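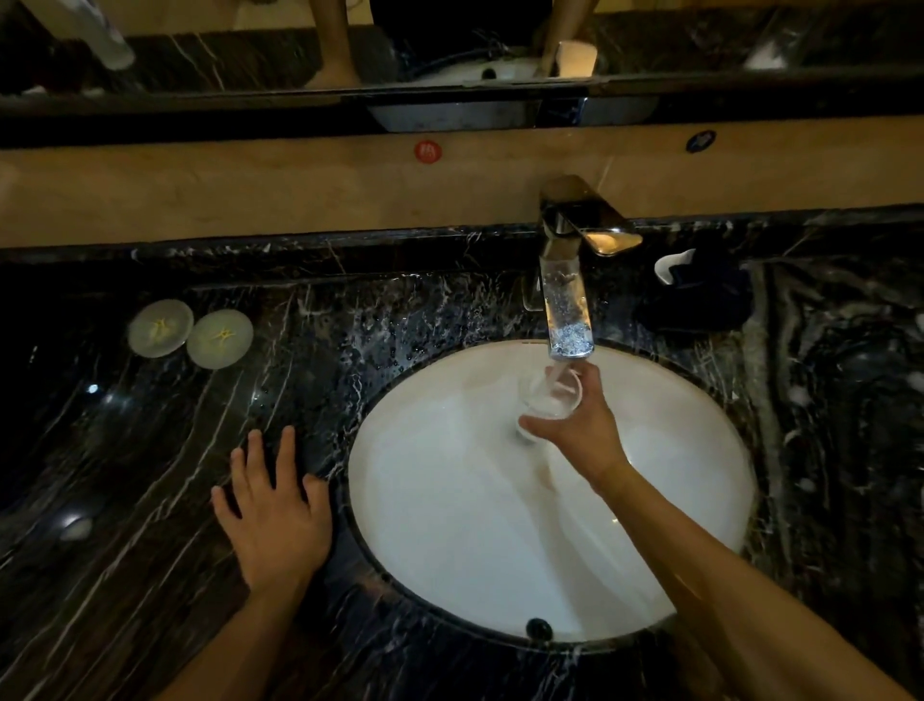 Rinsing a clear cup at the sink, left hand resting on the counter.

Hi Osvaldo,

Quick one on where the perception and planning work stands as of Apr 28, 2023. I'll keep the grumbling to a minimum, promise.

The big news is that the Hedside clips are all in and labeled, 2507 of them, and Etow can finally read the whole set without falling over. (It used to choke on any clip where both hands did different jobs. Now each hand gets its own track, and a hand that's just leaning on something gets tagged as "support" and left alone.) Janaína wrote most of that and it's lovely code, much nicer than what I had in there before.

Bathrooms are still our hard case. A clear plastic cup under running water on top of a white basin is about as mean as it gets for the segmenter — the cup edge and the water edge look the same to it, and the mask slides down the stream toward the drain. Then you add a chrome faucet and a mirror, and the detector happily reports extra arms and a second basin. We had the planner trying to reach for a reflected faucet in simulation, poor thing.

So we did two things. The first is a mirror check that runs before anything goes to the planner: find the mirror plane, throw out whatever sits behind it. It works well when a good stretch of the mirror's edge is in view and badly when it isn't. The second is that we stopped asking for a perfect cup mask and now estimate the cup's tilt from the fingers holding it. That was Janaína's idea and I was grumpy about it for a day, then I tried it and took it all back! The tilt estimate holds steady for up to 4 seconds of splashing, and before this it was jumping on nearly every frame.

Not done yet: wet dark stone. Droplets and bright reflections on the counter still come up as small objects, and the planner wastes time steering around them. I've got a filter half written and I don't love it.

Money is fine. We're under on compute and a bit over on labeling, and I'd like to move the difference across if Cavalcanti doesn't mind. Could you ask them? The Ornomham trials are still set for September and I don't see a reason to shift them.

Next up is the droplet filter, then a cleanup of the Etow config files, which are a mess and entirely my fault.

Talk soon,
Your perception person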